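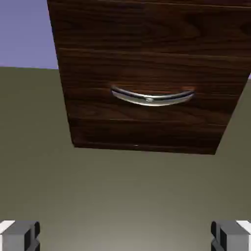
Fig. 1 — Façade en bois sombre, veinage horizontal.

Guides > Meubles de rangement > Zerkell > Pose et réglage > Section 6

6. Mise en place, calage et réglage des tiroirs

Cette section concerne les meubles bas Zerkell à tiroirs, toutes largeurs. Le montage du caisson (section 5) doit être terminé et les vis d'assemblage serrées. Pour les meubles suspendus, passez à la section 7.

6.1 Avant de commencer

Laissez les colis ouverts dans la pièce pendant une nuit. Le bois travaille un peu quand il passe d'un garage froid à un intérieur chauffé, et un réglage fait trop tôt est à reprendre. En décembre ou par temps très sec, comptez deux nuits.

Il vous faut :
- un niveau à bulle d'au moins 40 cm
- un tournevis cruciforme PZ2 (pas de visseuse pour les réglages)
- une clé plate de 13
- les cales fournies dans le sachet C
- un crayon et un chiffon sec

ATTENTION — Un meuble à tiroirs non fixé peut basculer quand plusieurs tiroirs sont ouverts en même temps. Ne chargez rien avant d'avoir terminé l'étape 6.3.

6.2 Calage au sol

1. Placez le meuble à son emplacement définitif, à 1 cm du mur. Si une plinthe gêne, retirez la traverse arrière amovible.
2. Posez le niveau sur le dessus, dans le sens de la largeur. Agissez sur les pieds avant avec la clé de 13. Un tour complet vers la droite relève le coin de 1,5 mm.
3. Tournez le niveau dans le sens de la profondeur et réglez les pieds arrière.
4. Revenez au premier sens et vérifiez. Il faut souvent deux passages.
5. Appuyez sur chaque coin. Si le meuble boite encore, glissez une cale du sachet C sous le pied concerné et coupez ce qui dépasse.

Remarque : sur parquet flottant, utilisez les patins larges (réf. 1700) à la place des patins d'origine. Ils sont vendus par quatre.

6.3 Fixation au mur

1. Repérez au crayon la hauteur des deux équerres.
2. Écartez le meuble et percez selon la nature du mur. Les chevilles fournies conviennent au béton et à la brique pleine. Pour une plaque de plâtre, prenez des chevilles métalliques à expansion.
3. Vissez les équerres au mur, remettez le meuble en place, puis vissez-les au caisson avec les vis courtes.

ATTENTION — Vérifiez l'absence de câbles et de canalisations avant de percer.

6.4 Pose des tiroirs

1. Tirez complètement les deux coulisses.
2. Présentez le tiroir bien horizontal et posez-le sur les rails.
3. Poussez d'un mouvement régulier jusqu'au double déclic.
4. Ouvrez et refermez trois fois sur toute la course. Un point dur à mi-course indique une coulisse montée de travers : démontez le tiroir et contrôlez l'alignement des vis avant et arrière.

Pour retirer un tiroir, ouvrez-le en grand, pressez les deux leviers orange situés sous le fond et soulevez l'avant.

6.5 Réglage des façades

Commencez par le tiroir du bas et remontez.

- Hauteur : molette crantée, sous le fond, derrière la façade. Course de 3 mm.
- Latéral : vis marquée L, à gauche seulement. Course de 1,5 mm de chaque côté.
- Inclinaison : vis marquée T. À n'utiliser qu'en dernier, quand les jeux sont déjà réguliers.

Un jeu de 3 mm entre deux façades est normal. En dessous de 2 mm, les chants risquent de frotter en été.

Remarque : les coulisses à amortisseur Belkadi (réf. 3783) ont une molette supplémentaire pour la force de fermeture. Elle est réglée en usine sur la position moyenne — laissez-la ainsi si le tiroir est peu chargé.

6.6 Entretien des surfaces

Les façades se nettoient au chiffon légèrement humide, dans le sens du veinage, puis s'essuient à sec. N'employez ni alcool, ni poudre à récurer, ni éponge mélaminée. Pour les finitions huilées Sendwood uniquement, appliquez une fois par an une couche fine de Drulirine, laissez agir vingt minutes et retirez l'excédent. Étalez les chiffons imbibés à plat, dehors, jusqu'à séchage complet : roulés en boule, ils peuvent s'enflammer.

Les coulisses ne se graissent pas. Un coup d'aspirateur dans les rails suffit.

6.7 Pièces manquantes

Notez le numéro de lot imprimé sous le tiroir du bas et joignez-le à votre demande. Les vis et cales du sachet C sont envoyées gratuitement.

Rédaction : Halldóra Bisgaard. Relecture technique : Fung-ping Yip.

Dans le même guide
Section 5 — Montage du caisson
Section 7 — Meubles suspendus
Remplacer une coulisse Belkadi
Retoucher une rayure sur une finition Sendwood
Choisir ses chevilles selon le mur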